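Accueil – L'atelier – Stages – Tarifs – Nous trouver

Qui sommes-nous ?

Publié le 2018-02-23 par Ruba Hamdan

L'atelier Suksawat, c'est une petite école de papier et de reliure, à Drolville. Ouverte par Wichai Sukprasert avec 5 élèves et une seule presse. Aujourd'hui on est 14 inscrits le soir, plus les stages. 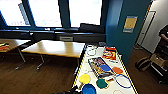
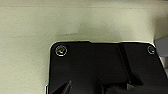

La salle côté fenêtres (première photo) et une surface beige crème vue de près (seconde).

La salle, donc. Parquet, grandes fenêtres, tables à plateau de bois clair. On les pousse selon les cours – deux bout à bout pour les grands formats, séparées pour la couture des cahiers. Sacs et manteaux loin des tables svp, la colle ne pardonne pas.

Les cours : pliage, couture, couvrure, un peu de papier marbré avec Rattana Petchrat au printemps. Débutants bienvenus, à partir de 16 ans. Matériel fourni sauf le plioir, on en vend sur place.

Vilgot Viklund s'occupe de la réparation des livres abimés. Apportez-les, il regarde, il dit oui ou non. Devis gratuit, délai variable (long en ce moment, désolés).

En fin de séance chacun range sa place : chutes triées, cutters dans la boite, plateaux essuyés. Dix minutes, pas plus.

Prochain stage en mai, 10 places. Les inscription se font par mail ou directement à l'atelier.

Atelier Suksawat, Drolville – Contact – Mentions légales – Haut de page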